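**Ticket 1777: left gripper loses grip force on plates, Pradik fingers vs. Tesell fingers**

Opened August 2, 2023 by Margit Tangen. Status: open.

Symptom: left gripper reports closed, then the position reading drifts over a 21-second hold. Right gripper on the same controller does not drift. Firmware 2365 on both.

Tried so far:

- Swapped finger sets left to right. Drift stays on the left.
- Re-zeroed both grippers with the fingers open. No change.
- Lowered the current limit to 970 mA. Drift starts later but is still there.

Current test is a plate hold over the sink, left arm clamping near vertical, right arm parked open just below it.

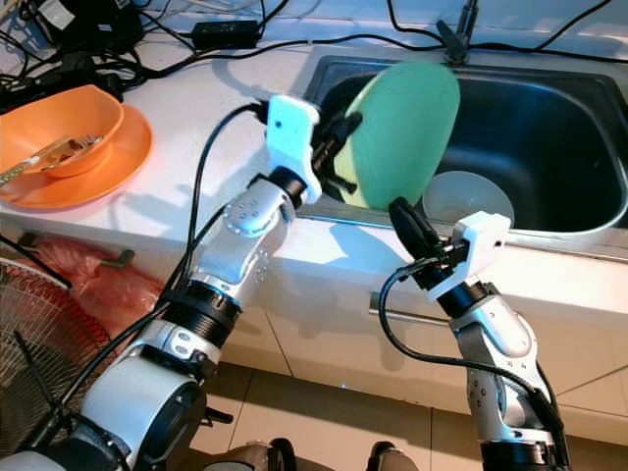
Next suspect is the cable. The left one runs down past the arm joints and may be pulling on the connector when the wrist rolls. Log shows two dropped encoder packets per roll — none with the wrist locked.

Bilska had the same fault in July and closed it with a new connector. Ljungberg is sending one. Until it arrives, keep wrist roll under 40 degrees on the left side and do not compare finger sets on that arm.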